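Ticket 557: Washer-dryer trips the sockets part way through the cycle
Opened by: Despina Raptis
Site: Punlow, ground floor utility room
Priority: normal
Status: closed

Reported fault
The RCD on the socket circuit trips when the washer-dryer is running. It has happened on the cotton wash and on the mixed wash. Lights and cooker stay on, and everything else on the sockets goes off, including the fridge and the router. The switch resets straight away if the machine is turned off at the wall first.

Update 1, D. Raptis
Asked for it to be left unplugged overnight. No trips with it unplugged. Plugged it back in and ran rinse and spin with no heat. Finished normally. Ran a cotton wash at 40 and it went off 27 minutes in, with the drum turning and the door glass still cold to the touch.

Tried the same wash on a different socket on the same circuit. Same result, so I don't think it is the socket. Took the faceplate off anyway with the circuit isolated. Terminals tight, no scorching.

Update 2, Drakos (electrical)
Insulation test on the fixed wiring is fine. Tested the RCD and it trips within limits, so no reason to change it. There is some standing leakage from the other equipment on the circuit, but not enough to matter by itself.

Advised getting the appliance tested. Do not move it to a circuit without an RCD to get round the problem. Someone had written that on the job sheet as a suggestion and I have crossed it out.

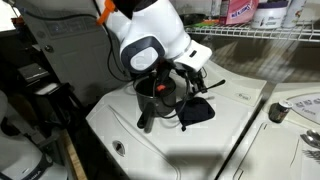
Appliance at Punlow with saucepan on top, before it was pulled out.

Update 3, D. Raptis
Top cleared and machine pulled out. Water off at both valves. The fill hose had a slight weep at the machine end, so I changed the washer in it. The floor behind was dry apart from a small patch under the valve. I don't think the weep has anything to do with the tripping but it needed doing.

Back panel off. No water marks on the wiring. Meter on the wash heater, element to earth, gives a low reading that drifts about — it should be open circuit. Pulled both wires off the element and insulated them, then ran the 40 wash again with no heat. No trip. The machine stopped with a heating error, as expected.

Ordered a wash element and seal from Tustberg. They quoted 2 working days and it took 7. Their first parcel had the element without the seal in it.

Update 4, D. Raptis
29 Sep 2025. New element and seal fitted. The old one came out with a lot of scale on it and a split near one end. Thermistor moved over to the new element. Checked to earth before connecting, clear.

Ran cotton at 40, cotton at 60 and a full dry. No trips and no leak at the seal. Fridge and router left on throughout.

Outstanding
Arnurari have asked whether the dryer heater should be changed too. It tests clear, so no. Descale in October and then as per the manual. One foot of the machine is wound right in and won't come back out — levelled with the other three for now, new foot to be added to the next Tustberg order.

Closed by: D. Raptis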